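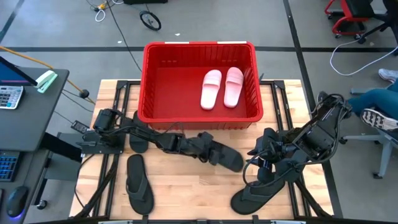
Can the Tonura two-arm kit be run by one person, or does it need a second operator for the other arm?

One person can run both arms. Each hand drives one leader handle, and the two foot switches handle episode start and episode discard.

Feb 17, 2026
From: Bảo Trịnh
To: bench-manipulation list
Subject: Re: Tonura two-arm kit, worth it for soft goods?

Jessie Cruickshank wrote:

> We have a quote from Jarnivham for the Tonura two-arm kit and I have to
> say yes or no to it before the end of the quarter. Our parts are soft or
> half-soft: foam inserts, insoles, some molded straps. The datasheet only
> shows it handling blocks and cups, so it doesn't help me much.
>
> Things I'd like to hear from someone who has it on a bench:
>
> - Do the stock fingers hold a thin flexible item by one end without
> dropping it during a transfer?
> - How bad is the cable routing? The old single arm caught its own
> harness on the elbow twice a shift.
> - Does the calibration survive a power cycle?
> - What happens when both arms want the same piece of air?
> - Is the service plan worth paying for?
>
> Hậu Ninh said your group moved to footwear last August, so I'm hoping
> you have something to report.
>
> Jessie C.

Jessie,

We have had the kit since August, and footwear is all it has done since then. The current task is loading sandals and flip-flops from the tabletop into a bin. The bin is the large red one with the rolled rim, set across the far edge of the table. Pale pink slides go in the right half, dark flip-flops go in the left. Both arms work from in front of the bin, one from each side. Answers in your order.

Fingers. The stock fingers hold a flip-flop by one end well enough to carry it, with the free end hanging down. They do less well at the pickup. A flip-flop lying flat gives you the thickness of the sole and nothing more, and the fingers are bulky at the tip. You either come down over the edge of the sole and squeeze across it, or you go for the strap. The strap is the easier target but the item then swings, and a swinging item lands in the bin at whatever angle it likes. We tell operators to take the sole. Struan Rankin cut a set of thinner tips from Nornitz pad stock and they help on the flat pickups, at the price of wearing out sooner. For foam inserts I would plan on the thin tips from day one. For slides with a broad ridged strap the stock fingers are fine.

Grip force is set per arm in the config file and is global for the session. You can't change it by item. If your foam marks easily, you will be picking one number that suits the worst part and living with it for the rest. Jarnivham have told us a per-grasp setting is planned. It was planned in August too.

Cables. This is the weak point. The joint wiring runs along the outside of the segments and the main cable on each arm needs a free loop to let the upper joints turn. Make the loop too short and the arm stalls at the end of its reach. Make it long and it hangs down near the gripper, where it can brush the parts. We settled on a long loop with a tie at the upper end only. We have not had it catch on the elbow the way your single arm did. We have had it drag a flip-flop a short way across the wood, and those episodes get discarded. Also look at where the base cable leaves the table. Ours comes off over the side, and the first one we had failed at the connector until we added strain relief. The kit does not include any.

Calibration. It survives a normal shutdown. It does not survive a hard power cut while the motors are holding a pose, and after one of those you need the full homing routine on both arms, even if only one lost its zero. Put the supply somewhere it can't be kicked.

The rails are a separate matter. If you move a base along its rail you have to redo the arm-to-arm transform, and the tool for this is slow. We set the bases once and have left them alone.

Shared space. There is no collision checking between arms in teleoperation mode. The firmware limits joint torque, so a bump ends with a fault and a stopped arm. You then clear the fault on the host machine. In practice operators learn to keep to their own half and to alternate at the bin. The trouble spot is the middle of the table, where either arm can reach the same item. We write it into the task sheet: the arm on whose side the toe end lies takes the piece. It sounds fussy and it did cut the faults.

Service plan. We bought the first year and will not renew. Support replied to every ticket, but the parts we needed were small (one connector, one gripper motor) and could be ordered without the plan. If you have no one who is happy opening a joint module, your answer may differ. Hậu did our motor swap with the printed instructions and had to redo it once; the step about the spacer is in the wrong place.

Some numbers, all from the last block of work with stock fingers:

600 episodes recorded
144 discarded
23 of the discarded ones were arm faults, the rest were drops, drags or operator error

I would not read too much into the discard rate. Two of the operators were new, and the task sheet changed partway through when we added the rule about the middle of the table.

Things you did not ask about but should check before signing:

The base plates bolt to the tabletop or to the rails, and the bolt pattern is not the MacRitchie one, whatever the quote says. If you have MacRitchie fixtures you will need adapter plates.

The camera mount in the kit flexes. Any knock to the table shows up in the recording. We put ours on a separate support.

The table itself matters. Ours is plain wood planks and the joins between them are enough to stop a thin sole from sliding when the finger pushes it. Some operators use that on purpose to get under an edge. If your table is smooth or coated, expect the insoles to run away from the finger, and consider a mat.

Bin height is worth testing with your real bin. The arms have to lift the item clear of the near wall with the wrist bent, and for longer parts that uses up most of the remaining wrist travel. A shallower bin would make life easier for us, but the customer's line uses this one.

The logging software writes one folder per episode with joint states and video. Export works. The labels are free text with no list to pick from, so agree on spelling before you start. We have "flipflop", "flip-flop" and "flip flop" in the same set and Jessie Kerr is still merging them.

On your actual yes or no: for insoles and straps I would take the kit with thin tips and without the service plan. For the foam inserts I would ask Jarnivham for a loan unit first and try the softest part you have at the lowest grip setting that still holds it. They lent us one before we ordered, so the answer should be yes if you push. Ask for the revised gripper. The old one is still in their warehouse and the part number differs only in the last letter.

I can send Struan's drawing for the tips and our config files. Write to me off list, as the attachment limit here will bounce them.

Bảo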